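机の上に残すもの、残さないもの

白い天板の机は、売り場では広く見える。部屋に運び込み、電源アダプターやら充電器やらを置いた途端に狭くなる。読者から届く相談でいちばん多いのも、引き出しの中のことではなく、天板の上のことだった。今回は、机の上に出ている小さな機器とケーブルをどう扱うかをまとめる。

取材したのは、オーダー机の工房オルウッド(Ollwood)の作業場と、片づけ用品を扱うギヴホルム(Givholm)の店である。どちらも、机を売ったあとの相談を受ける窓口を持っている。オルウッドの窓口には昨年度、3,073件の相談が寄せられた。このうちケーブルに関するものは513件で、天板の傷や汚れに関するものより多かったという。

ケーブルの困りごとは、長さよりも硬さから起きることが多い。太めのケーブルは、買ったときの巻きぐせが残りやすい。平らな机に置いても寝てくれず、途中で浮き上がって弧を描く。浮いた部分は袖や書類に引っかかりやすく、引っかかれば軽い機器は動く。小さな箱型の機器ほど、ケーブルの力に負けて向きが変わってしまう。

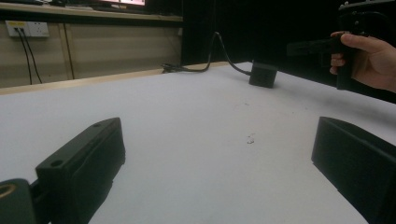 白い天板に置いた黒い小箱。ケーブルは宙で弧を描き、机の奥へ下りる。

対処は二つある。ひとつは、くせを取ること。ケーブルを伸ばし、平らな場所で端を軽く押さえて一晩置く。急ぐからといって熱を加えるのはやめたほうがいい。被覆を傷めるおそれがある。もうひとつは、くせを利用すること。曲がりたがる方向に合わせて機器の向きを変えると、無理に押さえなくても収まることがある。ギヴホルムの店員は、留め具を勧める前にまず箱を回してもらうそうだ。

それでも浮くなら留める。同店で扱うレコタ(Lekota)のケーブル留めは粘着式で、天板の奥の縁に貼って使う。貼る位置は、機器からこぶし二つ分ほど離すとよい。近すぎると差し込み口の根元に力がかかる。貼る前に天板を乾いた布で拭いておかないと、すぐにはがれる。

使っていない側の端をどうするかも決めておきたい。プラグを抜いたまま机の奥に寝かせておくと、いつの間にか裏側へ落ちる。落ちた端を拾うために机を動かし、動かしたついでに別のケーブルが抜ける。差さないケーブルは外して束ね、引き出しにしまう。毎日抜き差しするものだけ、端を留め具にかけて残しておく。

白い天板は、汚れも目立つ。消しゴムのかすや、何のかけらか分からない茶色や灰色の小さな粒が、一つあるだけで目に入る。木目の机なら気づかずに済ませるものだが、白では見つけたときに取るしかない。指で払うと粒が砕けて散るので、少し湿らせた布を上から当てて取る。こするのは、取れないと分かってからでよい。粒が硬い場合、こすった跡が細い傷になって残る。

オルウッドでは、白い天板を納めるときに手入れの紙を一枚つけている。書いてあるのは、乾拭きを先にすること、洗剤は薄めること、機器を引きずらず持ち上げて動かすことの三点だけだ。以前は冊子だったが、読まれないので減らした。機器の底に貼る薄いフェルトも同封している。

置き場所については、机の奥側を機器の列、手前を作業の場と分けるのが基本になる。ただし奥に寄せすぎると、背面から出るケーブルが壁に当たって折れる。小箱の後ろに指三本が入るくらいの余裕を見ておく。奥行きの浅い机では、奥ではなく左右どちらかの隅に寄せる。利き手の反対側が使いやすい。

機器が三つ、四つと増えてくると、天板だけでは受けきれない。机の下に吊るすトランダンス(Trundance)の棚は幅357ミリで、小型の機器なら中に並べられる。取り付けはねじ式なので、天板の厚みを先に測っておく。薄い天板では、付属のねじが長すぎることがある。

片づけにかける時間は短くてよい。週に一度、機器をすべて持ち上げて下を拭き、ケーブルを戻す。戻すときに余ったものがあれば、それは机の上に要らないものである。箱に入れて日付を書き、9月の衣替えのころまで出番がなければ、処分するか人に譲る。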